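Unit 3. Columns and Slender Members

Reading: course reader, chapter 11. Bring a calculator and the table of section properties.

3.1 Why slender members get their own unit

The members treated so far fail when the stress in the material reaches its limit. A short block under compression crushes or yields, and the load it can carry depends on its area and its strength. A long thin member under the same load usually fails earlier, by bending sideways. This is buckling. The load at which it starts depends on stiffness, length and end conditions. Material strength does not appear in the basic formula.

3.2 The Euler load

For a straight member, loaded through its center and free to rotate at both ends, the critical load is

P = pi^2 E I / L^2

where E is the modulus of elasticity, I is the smallest second moment of area of the cross section, and L is the length between supports. Keep the units consistent. If E is in newtons per square millimeter, then L is in millimeters and I in millimeters to the fourth power.

Length enters as a square. Doubling L cuts the critical load to one quarter. For a solid round section, I = pi d^4 / 64, so doubling the diameter raises the critical load by a factor of 16. Small errors in a measured diameter therefore matter a great deal, and the diameter should be read in two directions at right angles.

A slender member gripped from both sides at one point is no longer free along its whole length. The grip divides it into two lengths, and each is checked separately.
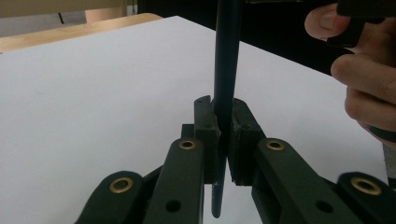
3.3 End conditions and effective length

Replace L in the formula with the effective length KL. Theoretical values of K:

Both ends pinned: 1.0
Both ends fixed: 0.5
One end fixed, one pinned: 0.7
One end fixed, one free: 2.0

Full fixity is rare in practice. A clamp with soft faces allows some rotation, and the true value of K lies between the pinned and fixed cases. In this course, use the pinned value unless the problem states that rotation is prevented.

3.4 Slenderness ratio

The slenderness ratio is KL / r, where r is the radius of gyration, equal to the square root of I / A. For a solid round section r = d / 4.

Example. A solid steel rod is 3000 mm long and 60 mm in diameter, pinned at both ends. Then r = 15 mm and KL / r = 200. The critical stress, with E = 200,000 N/mm^2, is

pi^2 E / (KL / r)^2 = 49.3 N/mm^2

This is far below the yield stress of ordinary structural steel, so elastic buckling governs. If both ends were fully fixed, the ratio would fall to 100 and the critical stress would rise to 197 N/mm^2.

At low ratios the Euler stress exceeds the yield stress and the formula no longer applies. Use the transition curve in the reader for that range.

3.5 Imperfections

Real members are never perfectly straight, and the load never passes exactly through the center. Sideways deflection begins as soon as load is applied and grows quickly near the critical load. The Katene footbridge problem gives an initial bow at midspan. Multiply it by 1 / (1 - P/Pcr) to estimate the total deflection, and include the resulting bending stress in the check.

3.6 Problems

1. Derive the Euler load for a member fixed at one end and free at the other. Begin with the deflected shape and state the boundary conditions.

2. The Budlow mast is a round tube. Find the wall thickness that doubles I for the same outside diameter, or show that none exists. Dimensions are in the problem sheet.

3. A brace in the Prellari shed is supported at midlength in one direction only. Determine which axis governs.

Show units at every step. Answers without a stated value of K receive no credit.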